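Galard Wipe: coverage planning and contact perception for surface cleaning

README and data card

Maintainers: Nam-gil Heo (planning, release management), Ernő Pálfi (perception, annotation tools)

Summary

Galard Wipe is a software package for planning and evaluating wiping motions on furniture and fitness equipment. It is distributed with a set of egocentric demonstrations, recorded from head height, from which the planner's stroke priors are estimated. The package comprises a surface segmenter, a residue estimator, a stroke planner and a compliant force controller. It was developed under the Pivamex program at the Millen laboratory and is released for research use.

Users who require only the demonstrations may disregard the controller sections. Users who intend to run the controller on hardware must read the section on limits in full.

Contents of the release

The release holds 68 demonstrations, divided among 8 surface categories. Each demonstration consists of a colour video stream, a calibration file, and an annotation file recording hand contact, cloth contact and the state of the surface at labelled instants. Two demonstrations in the upholstered category have no calibration file and are excluded from the default split. They may be loaded by setting the include_uncalibrated option to true.

Surface labels distinguish three states: dry, marked and wiped. The marked label covers droplets, smears and residue of any origin, and annotators were instructed not to infer what a liquid was. The wiped label is applied where a change in sheen or texture indicates that a cloth has passed. Where an annotator could not decide between marked and wiped, the region is left unlabelled and is ignored during training.
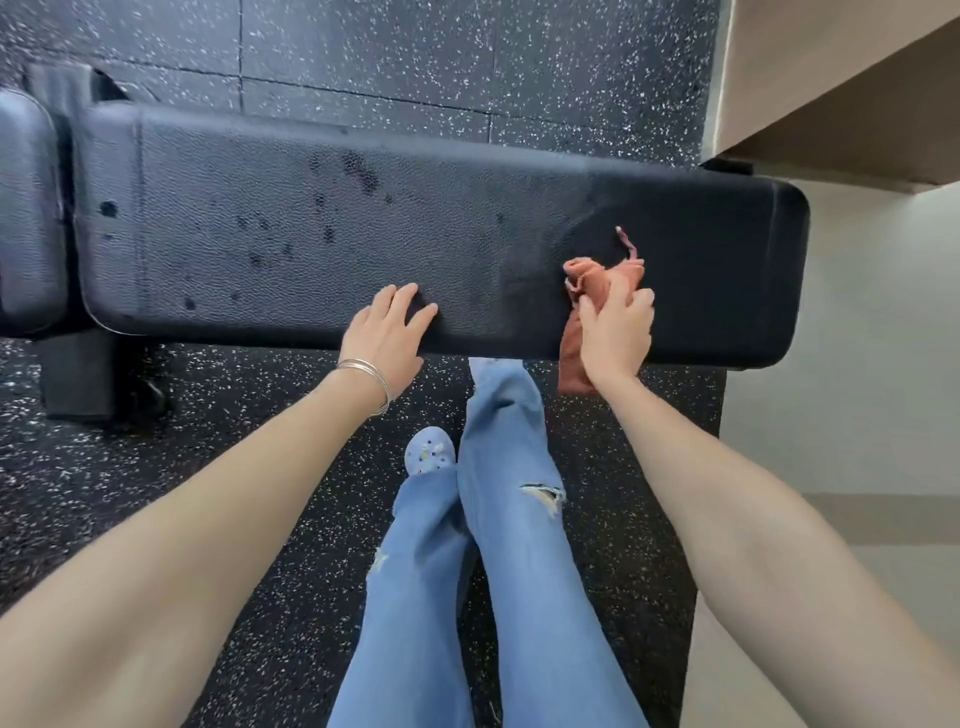

Surface category: upholstered, textured

Black padded vinyl is among the more demanding materials in the collection. Its pebbled grain produces small highlights which the residue estimator tends to confuse with droplets, and a wiped area can be told from a marked one only by its duller sheen. The weight bench also shows a narrow gap between the main pad and a second cushion section. The segmenter treats such gaps as boundaries, and the planner will not generate a stroke across them.

Both hands are annotated in this category. The wiping hand is labelled by its contact with the cloth, and the supporting hand, resting flat on the pad, is labelled as a brace. Brace labels are used by the two-arm planner to choose a holding point away from the active stroke. Cloth masks include any part of the fabric that hangs past the edge of the surface; contact masks do not.

Clothing, footwear and jewellery are not annotated. Legs and forearms are assigned to a single body class so that they can be removed before the surface is reconstructed.

Planner configuration

Stroke plans are produced by the Baysal solver, which is included as a submodule. The principal parameters are as follows.

stroke_overlap: fraction of cloth width shared by adjacent strokes. The default is suitable for flat surfaces and should be increased for rounded edges.

max_passes: upper limit on repeated passes over a single region. Default: 6.

edge_policy: one of stop, follow or overhang. The overhang setting allows the cloth to extend beyond the edge and requires a valid edge normal.

brace: enables the two-arm planner. The default is false.

Installation

Clone the repository with its submodules, create a clean environment and run the setup script from the root directory. The test suite should be run before any configuration file is edited. Continuous integration rebuilds the documentation each Monday – changes merged during the week will not appear on the documentation pages until then.

Known limits

The residue estimator was trained under indoor lighting and has not been evaluated outdoors. Glossy dark surfaces yield a higher rate of false marked labels than matte ones, and thin or twisted corners of cloth are often missed by the segmenter.

Demonstrations carry no force measurements. The controller's contact force targets were set separately on a bench rig and must be verified on the user's own equipment before operation. A wiped label describes visual appearance only – it must not be reported as evidence of disinfection or hygiene.

Corrections

Annotation errors should be submitted through the issue tracker, with the demonstration index and the affected time range. Corrections are reviewed by Ernő Pálfi and entered in the changelog. Requests concerning the solver or the force controller should be directed to Nam-gil Heo.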